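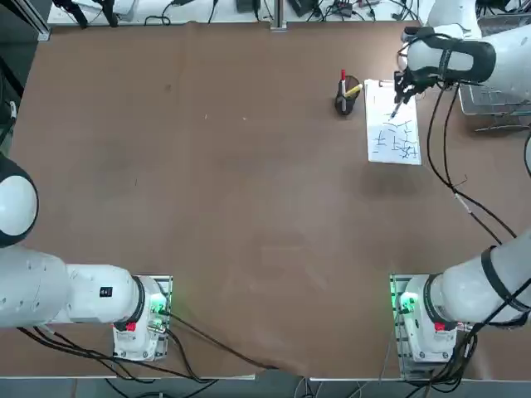 Pen on paper at one of our two-arm tables. The right arm has the pen.

About Flornance

Flornance teaches robot arms to do small jobs on a table. We do it by showing them. A person guides the arms through a task by hand or drives them by remote control, and we record the motion along with what the cameras see. The recordings go to the teams who train the software. We don't sell robots, and we don't write the software that learns from our work.

We started in January in one rented room in Brorton, with one pair of arms and a table we built ourselves. We now run 12 tables in the same building. Most have two arms, a work surface in one plain color, a few props and a shelf of power and computer gear at the back.

What we do

A client comes to us with a task. Sometimes it is written out in detail, and sometimes it is one line, such as "put the marker back in the cup." Our first job is to turn that line into something an operator can repeat. We settle where things can start, what counts as finished, which arm does what, and what to do when something drops. Then we try it. If an experienced operator can't do it cleanly after a morning of practice, we go back to the client and talk about changing the props or the task.

Once the task is settled, we record it. A typical order is 400 good runs. We move the props between runs so that the set doesn't teach one position only. Runs with mistakes are kept and labeled, and the client decides whether to use them.

By hand or by remote

For short, simple motions we often guide the arm directly. The operator takes hold of it near the wrist, the motors go slack enough to follow, and the path is saved. It is quick to set up and easy to learn. The drawback is that the operator's hands and sleeves end up in the camera view, so we usually play the path back and record the video on the second pass.

For longer tasks, and for nearly everything that needs two arms, we use remote control. The operator moves a pair of smaller arms at a desk and the ones on the table copy them. Good operators learn to work slower than they want to. It takes most people over 3 weeks before their runs are smooth enough to go to a client.

Pen work

Writing and drawing are some of the harder things we record, and we get asked for them a lot. A pen is thin, and a small change in the grip moves the tip a long way. Press too hard and the paper slides or the tip bends. Press too lightly and there is no line. Operators can't feel the paper through most of our controls, so they have to judge contact by eye.

We start new operators on short straight strokes and crossings before they try letters. The sheets are not pretty. We keep them anyway, filed by operator and date, and they are useful when a client asks why one batch looks different from another — a worn tip will show on paper before it shows in the motion data.

Pen work is also where we learned to write down small things: how far the pen sticks out of the fingers, which way up the paper goes, which kind of marker was used. We now keep a setup sheet for every task, and it goes out with the recordings.

The Druvent set

Our longest-running project is called Druvent. It is a set of desk tasks that we record again each time we change an arm, a gripper or a camera position. It covers picking up pens, capping and uncapping, drawing lines, stacking paper and sorting small items into baskets. Clients use it to compare their own setup with ours. We use it to find out whether a change we made has hurt anything.

Who works here

Our operators come from all sorts of jobs, including sewing, dental lab work, warehouse packing and music teaching. We don't ask for a technical degree. We ask for patience and steady hands, and we pay for the full training period. Operators work at the controls for no more than 5 hours in a day, with breaks. The rest of the shift goes to checking recordings, labeling and setting up tables.

A smaller group looks after the equipment. They calibrate the arms, replace cables and grippers, and keep the cameras lined up. Much of that work happens early in the day, before the first recordings.

Where we are

Our main site is in Brorton, on the ground floor of the Athumani Building. Use the side entrance and ring for Flornance. Visits are by appointment, and visitors who want to try the controls are welcome to ask when they book — we keep one table free for that when the schedule allows.

For new projects, please send a short description of the task, the objects involved and the number of runs you need. Photos of the objects help. We will reply with questions first and a price after that.

Page last updated 2023-08-09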